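**Workshop Notes: Clamping Small Frames and Light Trim**
Hovland Community Workshop, Bench Room. Revised 2023-08-10.

These notes apply to members who assemble or repair miniature windows, picture frames and other light woodwork at the shared benches. They replace the sheet issued in March.

**Choosing the clamp**

A large C-clamp is meant for bench work and heavy stock. Thin strips of wood crush easily under a metal pad, and the mark seldom sands out. For small frames, members should use spring clamps or rubber bands for the joints and keep the C-clamp for holding a backing block to the bench. The 4-inch clamps hang on the Godau rack beside the door.

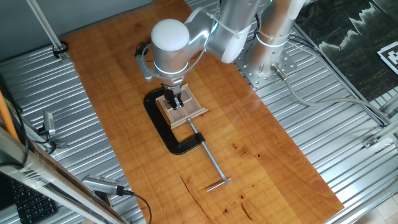

Members should settle the position of each piece before any glue is opened. A dry layout shows whether the corners meet and whether the clamp has enough reach for the job. A small four-panel frame may look sturdy when set on top of a large C-clamp lying flat on the board, but its strips are thin in comparison with the iron, and the screw should never bear on them directly. Place a scrap of softwood on each side of the work, and cover the scrap with wax paper where glue may squeeze out.

**Applying pressure**

1. Back the screw off until the jaw is wider than the work and both pads.
2. Hold the pads in place and turn the T-handle with the fingertips only.
3. Stop when the pads no longer slide. More force will bow the rails.
4. Check the frame for square by measuring both diagonals.

Leave the joint under pressure for 2 hours. Frames glued with Skarel slow-set should remain clamped overnight.

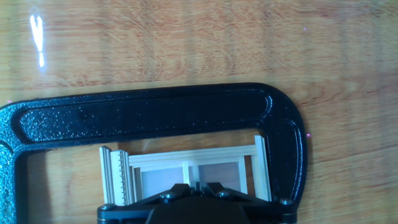
If the diagonals differ, loosen the clamp before correcting the corners. Pushing a frame square while it is under load will often split a center bar at the joint. Wipe away fresh glue with a damp cloth, working along the grain, and keep the cloth off any thin panels already fitted.

**Care of clamps and boards**

Dried glue on the threads makes a screw hard to turn. Brush the threads with a stiff nylon brush and apply one drop of light oil. Wipe off the excess, as oil on bare wood will prevent stain and glue from taking. Swivel pads should move freely. A pad that has seized should be reported on the repair list and the clamp set aside.

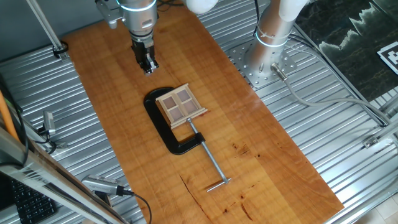
Wooden work boards should be wiped dry after use and stored flat. Cracks and raised knots can catch thin strips, so members should lay a sheet of card under delicate work. Boards that rock on the bench should be placed in bay 13 for inspection.

Replacement pads and card are kept in the Prinusero cabinet, drawer 245. Please return unused card to the same drawer.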